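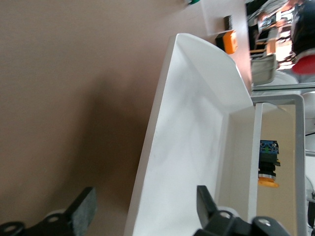 Site visit: Camenzind thermoforming plant, Stamton

The Camenzind plant occupies a former dairy depot on the eastern side of Stamton, a short walk from the rail siding. It makes trays, liners and shallow tubs for food handling and for parts storage. The visit started at 9 a.m. in October and covered receiving, forming, trimming and inspection. The tool room was closed for floor repairs.

Sheet arrives on pallets from the Ilport warehouse, already cut to size. Each pallet is labelled with a batch number and left inside the building overnight before use, so that the sheet reaches room temperature. Moisture is checked on arrival. Batches that fail go to a drying cabinet and are checked again the next morning.

The forming hall has 3 lines. Two were running. The third was being changed over to a deeper mould, a job the plant schedules at 63 minutes from last part to first part. Heaters above and below soften the sheet, the mould rises, and vacuum draws the plastic down. Our guide spent most of this stop on wall thickness. A flat sheet pulled into a deep shape thins most at the bottom corners, and the usual remedy is to stretch the sheet with a plug before the vacuum comes on. Sloped walls help with release. The plant's own drawing standard asks for more slope on textured moulds than on smooth ones.

Trays with dividers take longer to prove. The sheet touches the top of the divider first and cools there, which leaves less material for the narrow side. Skarkance, the firm that cuts most of the moulds, now adds small vent holes along the foot of each divider.

Trimming is done on a router with a dust hood. Offcuts drop to a conveyor and go to a granulator in a separate room. It is loud, and ear protection is required from the yellow line onward. Ground offcuts are bagged by colour and sent back to the sheet supplier.

Inspection takes 30 parts per shift for thickness and rim flatness. Results are written on paper cards and entered into the plant system at the end of the shift. Output on the day before our visit was 1055 parts across all lines, including rejects.

Visitors should allow a full morning. Closed shoes are needed, and parking is on the gravel lot behind the loading docks. The lunch room has a kettle but no food for sale. Bookings are taken through the front office at Stamton.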